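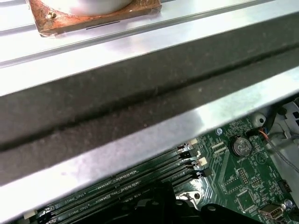

Setting Up and Maintaining the Server Disassembly Cell

Project report, Department of Automation, Lidisau Technical College
Submitted October 1, 2024
Authors: Miyuki Hayashi, Nanami Hamada
Supervisor: Chrysoula Petridis

1. Purpose of the project

The cell was installed to remove reusable parts from retired server units. The present report covers the setting up of the wrist camera and gripper, and the upkeep carried out by the authors during September. Planning of the removal sequence is the subject of a separate report by Minoru Kawaguchi.

2. Working position

Each chassis is clamped with its lid off. The arm is then brought to an inspection position over the motherboard, from which the following must be in view: the metal crossbar with its dark grey foam strip, the memory slots marked DIMM_CPU, and the coin-cell battery with its printed label. The battery serves as the main reference point, as it is round and stands clear of the crossbar. The bar itself was found less suitable. Its bright lips throw back the overhead light, and the glare moves whenever the arm does.

The crossbar also hides part of the board. A second position, 30 mm lower and nearer the slots, was therefore taught for work on the memory latches.

3. Maintenance

Gripper pads were inspected after every 25 cycles and replaced when worn. The camera lens was cleaned at the start of each session with a dry cloth. Thin wires near the edge of a board present a risk of snagging, and approach from that side was blocked in the program.

One fault was recorded. After 17 cycles in the second week the arm began to stop short of its taught position. Huguette Bergeron of the workshop traced this to a loose camera bracket — two screws had backed out — and the bracket was refitted. Calibration was repeated in full, which took nearly 21 minutes.

4. Remaining work

The overhead lamp should be fitted with a diffuser. The bracket screws are to be checked weekly and the result entered in the cell logbook.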